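G'day, and welcome to Nisedeck! I started this outfit with two desks and a kettle, and we now teach robots household jobs in simulation. Our open day is my favourite bit of the year — come and stickybeak at the big screen.
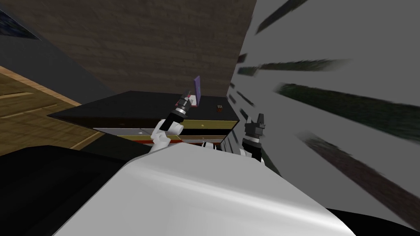 *Two arms at the cabinet, on the open day screen.*

The demo runs in Clisutitz, our home-built simulator, and you're looking out over the robot's own white torso (it takes a minute to get your bearings!). The left gripper's tip sits just below a thin purple thing standing on the black top, and the right one is empty.
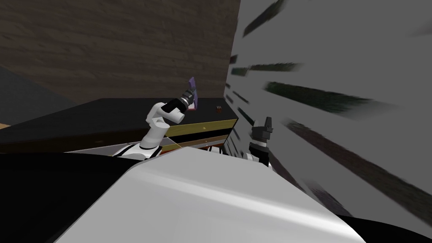 ## Come and visit

We had 167 people through last time, and I reckon half of them wanted a go at the controls. Fair enough too! We're in the Vishwakarma building, up the stairs past the bike racks, and there's room for 400 if everyone breathes in.

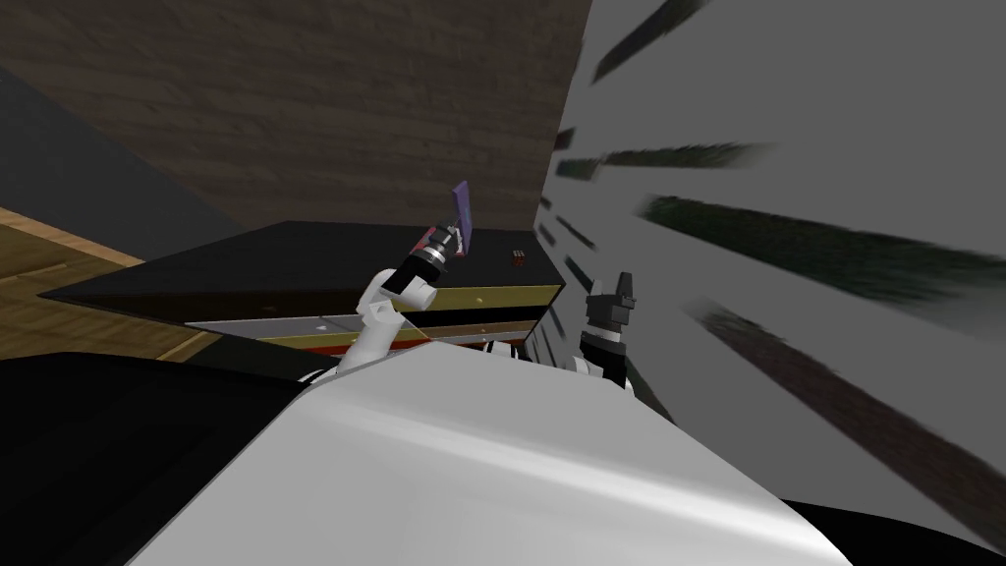
**Adila, April 25, 2025**

Doors are open again in June, with two sessions, morning and arvo. Kids are welcome, and so are curious grandparents — ask us anything you like.

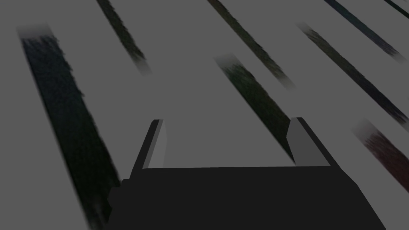
*Gripper view, fingers open.*

Bring a hat, the queue goes out into the sun.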